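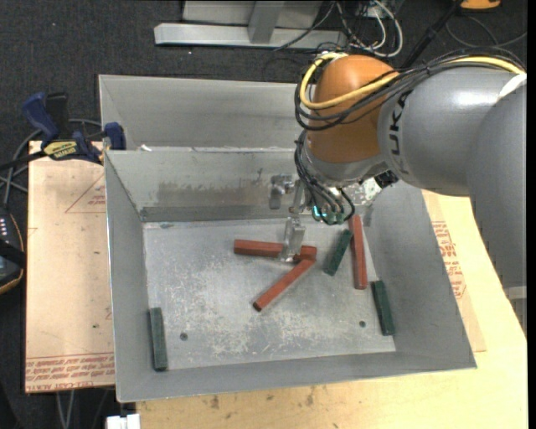 Review: Jatden two-finger gripper kit, clear fingers
Posted 3 Nov 2018

We bought the Jatden kit for bin picking at Waminmont. The parts are long, narrow bars in two colors, which end up at any angle on the floor of a sheet-metal bin. The arm is a KUKA we already owned, so the budget only had to cover what goes on the end of it.

Price: The kit was $1,034. We had a quote from Trillilis for $3,049, which included a force sensor and a day of setup. We didn't need the sensor for this job. If you have no one in house who can do the wiring, the higher quote is less bad than it looks.

What you get: Gripper body, bracket, 2 clear fingers, one cable, and a short manual. Bolts for the wrist were not included. We got ours from Juhász, and shipping cost more than the bolts did.

Setup: Mounting is easy. Cable routing took most of an afternoon. Leave slack at the wrist, then run it through its full range before you tie anything down.

In use: The fingers are slim enough to get between bars that lie close together. Bars that touch or overlap are harder, and so are those close to a bin wall, where the sloping side limits your approach. Spend time on those cases before you promise anyone a cycle time. The clear plastic scuffs on a metal floor. We have replaced one pair since September.

What I would budget for next time: spare fingers, bolts, clamps to hold the bin still, and twice the hours you first wrote down for testing.

Rating: 4 out of 5. I took one off for the bolts and the thin manual. We plan to order a second kit next quarter.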